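Reading scripts: paper, type size and timing

March 15, 2019

I have changed the way I prepare the printed script for a funeral service, and a few other celebrants have asked for the settings. They are all below. Most of this concerns the eulogy, which is the longest block of continuous reading in the service and the part where a lost line does the most damage.

Word count first. I read at 100 words a minute at a funeral. In conversation I am a good deal faster, and when I rehearse alone I am faster too, so a timing taken at the kitchen table is not to be trusted. At the funeral pace a 500-word tribute takes five minutes and a 1000-word tribute takes ten. The chapel at Cladstead gives a fixed slot, and after the entrance, the opening words, one piece of music, the committal and the exit, I am usually left with room for an eight-minute eulogy. I write to that and cut before the family sees the draft. Cutting afterward means asking them which part of a life to drop.

Names and dates take longer to say than the word count suggests. A paragraph listing grandchildren should be counted at double. The same goes for any sentence the family has supplied in their own words, where I slow down without meaning to.

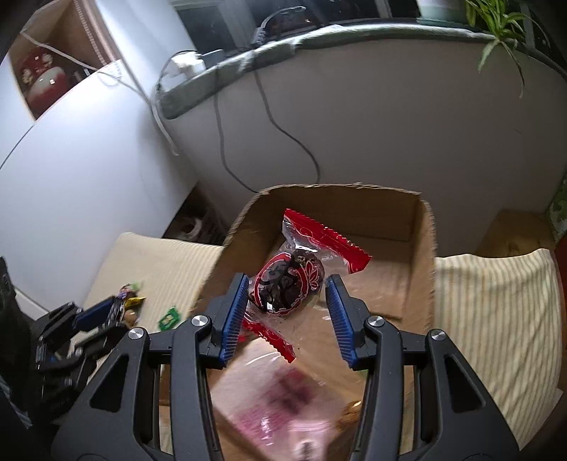
Clear packet with red ends

Type size. I used 14 point for years and moved up to 18 after a winter of services in a chapel with one working lamp. At 18 point with wide line spacing a page holds far less text, and the script gets thicker. That is acceptable. A lectern holds a thick script as easily as a thin one, and turning pages gives a natural place to look up.

The rules for the page itself are these. No sentence runs over a page turn. No paragraph runs over a page turn if it can be avoided, and I leave the bottom third of every sheet blank. The blank part matters more than it sounds. When the text goes to the foot of the page your chin drops to follow it, and your voice goes into your collar. With the last line at two-thirds height the head stays level.

I print on one side only. Double-sided printing saves paper and gains nothing else, and in poor light the reverse shows through cheap stock. The paper is a matte, slightly heavy sheet from Hứa, a print shop I also use for orders of service. It does not rattle near a microphone. Ordinary copier paper does, and the recording picks it up every time.

Page numbers go at the top right, large, with the total beside them. I do not staple. Each page slides from the right pile to the left pile and stays face up. A stapled script has to be folded over, which is noisy, and folded pages spring back.

For the layout I use Gemia, a plain text editor with a print template feature. It does three things I need: it keeps a paragraph together, it lets me fix the bottom margin, and it shows a running word count per section. Any word processor will do the first two if you are patient with the settings. The per-section count is what I pay for. 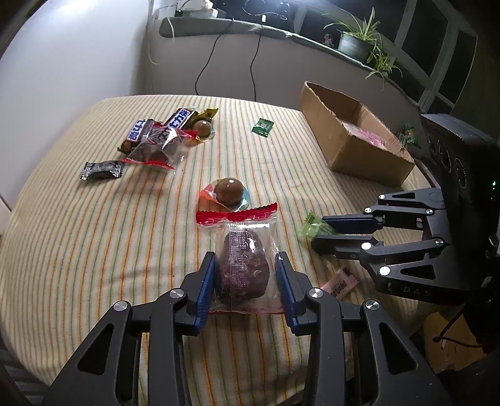 Photo: author's own

Marking up. I use very little. A single slash for a short pause, a double slash for a long one, and underlining for a word that carries the sentence. I tried colored highlighters and gave them up. Yellow disappears under warm bulbs, and pink comes up so strongly that the eye goes to it two lines early.

Names that I might get wrong are spelled by sound in brackets after the first use, and then again at the top of each page on which they occur. It is no help to have the pronunciation on page two when you are on page six. I ask the family to say each name into my phone at the first visit and I play those recordings back the evening before. Pet names need the same care as surnames. More, probably, as everyone in the room has been saying them for decades.

Cues for the music operator go in a box across the full width of the page, with the last spoken words before the cue printed in capitals. The operator gets a separate sheet with the same words in the same capitals. Before I did this the operator and I had two differently worded documents, and on one occasion a piece of music started during a sentence that only resembled the cue.

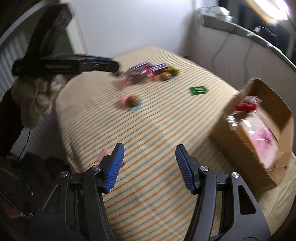

Lorna Petrick
Independent Funeral Celebrant

Tablets. I have tried reading from one. Indoors it was fine. Outdoors at a graveside the screen was a mirror, and the cold slowed it to the point where a page turn took two attempts. I still carry a tablet with the script loaded as a backup, in flight mode, with the screen lock turned off. The printed copy is the one I read from.

For gravesides the sheets go into a ring binder with matte plastic sleeves. Glossy sleeves have the same fault as the tablet. The binder should be black or dark blue and small enough to hold in one hand, with the rings at the side. Wind is a bigger problem than rain: rain stays on the outside of a sleeve, but wind will turn three pages at once. I keep a bulldog clip on the right-hand edge and move it as I go.

Recording. I record each rehearsal on a small Usau recorder set on the shelf behind me, then check the running time against the count. If the two differ by more than half a minute I go through it again and find out where. It is nearly always the opening, which I rush.

A copy of the finished script goes to the family afterward in a different format: normal type, no slashes, no sound spellings, full pages. I send it as a printed copy in a card folder and as a file. The reading copy is shredded once they have theirs.

I am testing a slightly larger size, 20 point, through the end of April. So far the extra page turns are noticeable in the longer tributes and the gain in legibility is small. The Gemia template with the margins set is available if you send me a message through the contact page. It will need adjusting if you print on anything other than letter size.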